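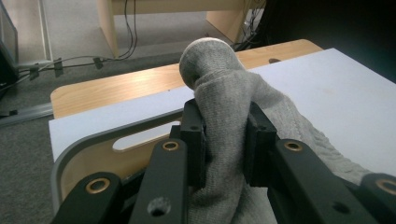
Jersey (fabric)

Jersey is a knitted fabric made from interlocking loops of yarn, used mainly for clothing worn close to the body. It was first made in wool and is now most often made in cotton, or in blends of cotton with polyester, viscose or elastane. The name comes from Jersey in the Channel Islands, where knitting was an important trade from the late medieval period onwards.

Jersey is a weft knit, meaning that the yarn runs across the width of the cloth and each row of loops is drawn through the row before it. It stretches more than most woven cloth of the same weight, and it usually stretches further across the width than along the length.

Structure

In plain or single jersey, all the loops are drawn through in the same direction. The two sides of the cloth therefore look different. The face is smooth and shows columns of small V shapes, known as wales. The back shows rows of half-rounded loops, known as courses. In hand knitting the same structure is called stocking stitch.

Single jersey is not balanced, and its cut edges curl. The side edges roll towards the back of the cloth, while the top and bottom edges roll towards the face. If a loop is broken, the stitches above and below it may come undone in a line called a ladder. Ladders are more common in smooth filament yarns than in cotton or wool, where the rough surface of the fibres helps to hold the loops in place.

Types

Single jersey is the lightest and most common type. It is used for T-shirts, underwear, nightclothes and bed sheets.

Double jersey is made with two sets of needles, so that the cloth has a similar appearance on both sides. It is thicker and firmer than single jersey and its edges lie flat. Interlock is one well-known form.

Fleece-backed jersey, also called sweatshirt fabric, has an extra yarn laid into the back of the cloth. Where this yarn is left as loops, the cloth is often sold as French terry or loopback. Where it is brushed, the loops are broken up into a soft nap that traps air and makes the cloth warmer.

Jacquard jersey has a pattern knitted in with yarns of different colours. The needles are selected one by one, formerly by punched cards or pattern wheels and now usually by computer control.

Marl or melange jersey is made from yarn in which fibres or strands of different shades have been mixed. Grey marl, long associated with sports clothing, is usually spun from a blend of undyed and dark fibres.
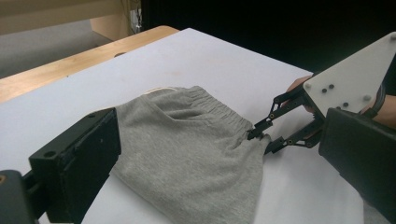 Grey knit garment with a ribbed elastic waistband.

Manufacture

Most jersey is made on circular knitting machines, which produce a continuous tube of cloth. The needles stand in slots around a cylinder and rise and fall in turn as the cylinder rotates. Yarn is supplied from cones through feeders placed around the machine, and each feeder adds one course for every turn of the cylinder. A machine for fine single jersey may carry 2,304 needles or more, depending on its diameter and gauge. The gauge is the number of needles to the inch.

Since several courses are knitted in each turn, they lie in a shallow spiral and not in true rings. This can cause a fault called spirality, in which the wales lean to one side. Strongly twisted yarn adds to the effect. In a finished T-shirt it may be seen as a side seam that has moved round towards the front after washing.

After knitting, the tube is scoured to remove oils and waxes, then bleached or dyed. It may be finished as a tube or slit open and dried flat on a frame called a stenter, which sets the width. Compacting pushes the courses closer together, so that the cloth shrinks less in later washing.

Weight

Jersey is normally sold by weight in grams per square metre. A very light single jersey of 119 grams may be used for vests and summer tops, while cloth of nearly 200 grams is regarded as a heavy T-shirt weight. Sweatshirt fabrics are heavier still. Weight alone is a poor guide to quality, as a loosely knitted cloth of thick yarn may weigh the same as a close cloth of fine yarn.

Sewing

Jersey is sewn with a ballpoint needle, which has a rounded tip that passes between the yarns. A sharp needle can cut the loops and leave small holes along the seam. Seams need to stretch with the cloth, and factories generally use overlock or coverstitch machines. A narrow zigzag stitch is the usual choice on a household machine.

Necklines, cuffs and waists are often finished with rib, a related knit in which columns of face and back stitches alternate. Waistbands may also be made by stitching elastic inside a folded channel or directly to the cloth, which gathers it into fine pleats. A drawstring is sometimes added.

Care

Cotton jersey can usually be machine washed. It may shrink, mostly in length, and the loss is greatest in the first few washes and when the cloth is tumble dried at a high heat. Wool jersey is washed cool, with little movement, to avoid felting. Heavy garments are best dried flat, as the weight of water can pull them out of shape when hung.

Pilling, the forming of small balls of fibre on the surface, occurs where the cloth is rubbed. It is more lasting in blends containing polyester, whose strong fibres hold the pills in place.

See also

Interlock
Rib knit
Stocking stitch
Sweatshirt

This page was last edited on 19/11/2025.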